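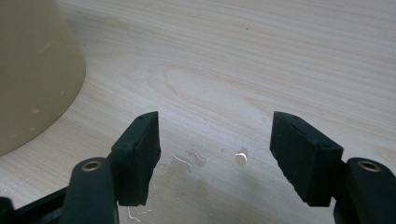
Table top, oval swirl in the grain

Recoating a satin top without stripping it

planerdust
August 17, 2019
I have a work table in pale wood, finished by the previous owner with Weritz satin hardwax oil. The tin is still in the cupboard, so I am confident of the product. It is used daily for sorting, packing and the odd meal. The surface is sound but the sheen is uneven, duller where forearms rest. I want to refresh it without going back to bare timber. The Weritz sheet allows a maintenance coat over a clean, keyed surface but does not say what grit to key with. Opinions?

endgrain_ed
Grey non-woven pad, by hand, with the grain. No paper. A hardwax oil film is thin and you will cut through on the edges before you notice. Vacuum, wipe with a lint-free cloth, one coat, buff off after the time given on the tin.

Holt Lane Joinery
Disagree on the pad. On a top that has had food and hands on it you want P240 on a cork block, light pressure, then the pad. The pad alone rides over the grease and you get fisheyes. I have had two tops come back for that.

endgrain_ed
Then the tops were not degreased. That is a cleaning fault and abrasion will not cure it. Sanding grease moves it further into the grain.

planerdust
What would you degrease with? I have white spirit and a tub of the Viton surface cleaner, the alkaline one.

endgrain_ed
Viton at the weak dilution, then clean water, then leave it. If you use it at full strength you will soften the old wax and be stripping the table after all. White spirit is fine for spots but evaporates before it has lifted much.
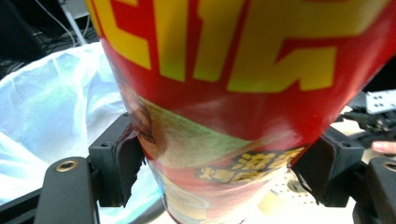
I would also leave a full day between the water and the oil. The surface feels ready well before the pores are. If you have a moisture meter, take a reading on the underside first and wait for the top to come back to the same figure.

Holt Lane Joinery
Agreed on the waiting. Still not agreed on the abrasive. Try both on the underside and compare under a raking light.

mabula_user
Nobody has mentioned temperature. I use the Mabula oil, which is a similar type, and below 18 degrees it stays tacky for days. My workshop in Tesness is unheated and I stopped doing tops in there after November. Same oil and same cloth indoors gave a hard surface overnight.

planerdust
The room is heated, so that should be in hand. One coat or 2?

mabula_user
One. A second coat over an already sealed surface has nowhere to go. It sits on top and marks.

Holt Lane Joinery
One thin coat, yes. Then 5 days before anything heavier than a sheet of paper goes on it. Cups and tins left standing on fresh oil leave rings in the sheen, and you will see them at any low angle. 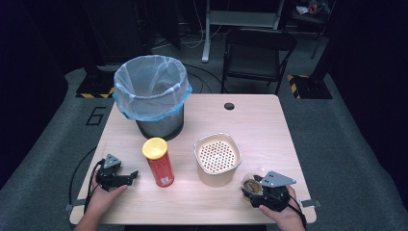
Finishes and Coatings: Maintenance

tack_rag
Adding a note on application, as the thread has only dealt with preparation. Work out the quantity before opening the tin. I allow 40 ml for a small desk top as a maintenance coat and put the rest of the tin out of reach. Spread with a white pad, keep a wet edge, finish each pass along the full length. Go round any cable hole with a cotton bud, or oil collects on the lip and cures as a bead.

endgrain_ed
40 ml is generous over a sealed surface. I would start with half and see how it spreads. Otherwise no argument.

tack_rag
Depends how dry the worn areas are. They take more than you expect. The surplus comes off with the cloth in any case.

planerdust
Thanks all. I will test pad against P240 on the underside and post the result. Used cloths go flat outdoors to dry, before anyone asks.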